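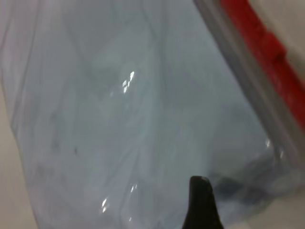
Nunach's bag-handling cell is back at work after a long-awaited bit of care, and the folks at the Sumongate workshop could hardly be happier about it. The robot spends its days picking up clear zipper bags, and clear plastic, as anyone who has wrestled with a sandwich bag will tell you, is slippery stuff!

Caoimhe Duggan, who has looked after the cell from the start, changed the gripper's fingertips after 3,024 picks, a little past the point where she likes to do it. She also wiped down the wrist camera and ran its alignment routine again (twice, to be on the safe side), then brought the closing speed down a touch so the fingers come together more gently on thin film.

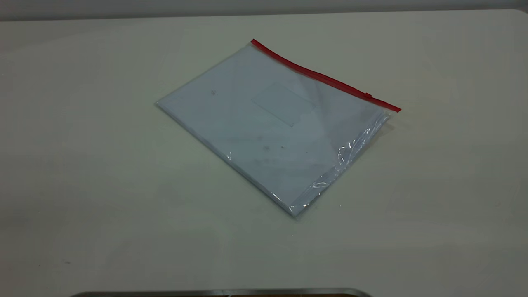 A zipper bag with a red seal and white contents on the cell's tabletop.

"Glare is what keeps me busy," Duggan told us over a very welcome cup of tea. "You move one lamp and the whole bag looks different to the camera." She plans to check the fingertips every 300 picks from now on, and she has taped a fresh log sheet to the control cabinet, with the first entry dated 21/11/2022.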